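Can a machine clear the table after lunch? At Vuten, a small firm that tests home robots, the engineer we met in July did not promise much. "It can lift a sponge or a bottle," she said. "Knowing what is trash — this is still difficult." She said that her team repeated one tidying task 700 times before they showed it to anybody.
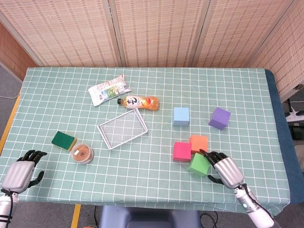 A colleague was less patient and said that a robot which needs 60 minutes for one table is not yet help. She agreed with him, but she would like one at home anyway.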